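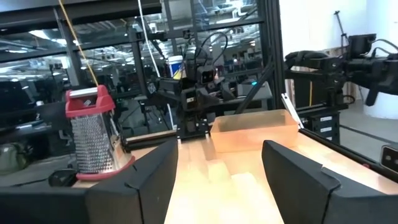 Hace ya dos años que vivo en esta ciudad y todavía escribo el español despacio, así que pido paciencia a los que leen este blog. Hoy quiero contar mi experiencia con un sensor de puerta, porque en agosto me entró el miedo típico antes de viajar y pasé muchas tardes comparando aparatos.

Yo no quería cámaras. Mi vecina Elvira Nina tiene una en el pasillo y me dijo que la mira desde el trabajo a cada rato, y que esto la pone más nerviosa que antes. Yo buscaba algo más simple: saber si la puerta se abre cuando no estoy.

Primero compré el modelo pequeño de Zendent. Son dos piezas, una con imán para la puerta y otra para el marco. La instalación fue fácil, pero el adhesivo no le gustó a mi pintura y al quitarlo salió un trozo bastante feo. Además, la aplicación me mandó 12 avisos en una sola noche, todos a la misma hora y con la puerta cerrada con llave. Dormí muy mal.

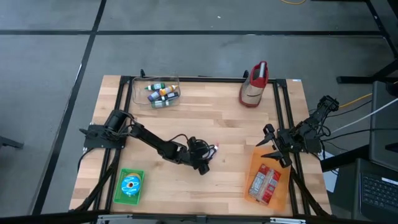 Escribí al servicio técnico y me contestó un señor muy amable, Borislav Karagiannis, que me explicó el asunto de la distancia entre las dos piezas. Mi marco es antiguo y tiene una moldura, de manera que el imán quedaba demasiado lejos. Me propuso poner un suplemento debajo. Lo intenté con cartón y funcionó unos días, después se cayó.

Al final devolví el Zendent y pedí el Stello, que se atornilla. Cuesta 20 euros más y la caja trae unas instrucciones muy mal traducidas (¡peor que mi español!), pero desde entonces tengo solamente los avisos verdaderos. La sirena no la uso. La probé una vez y mi gato estuvo toda la tarde debajo de la cama.

Una cosa que no me gusta es que para guardar el historial más de un mes hay que pagar una cuota. Yo no la pago, apunto en un cuaderno lo que me parece raro, que hasta ahora es muy poco.

Mi amigo Krešimir Halilović me pregunta en los comentarios si sirve para una ventana corredera. No lo he probado, pero compré un segundo sensor para la del balcón y lo voy a montar cuando encuentre el destornillador.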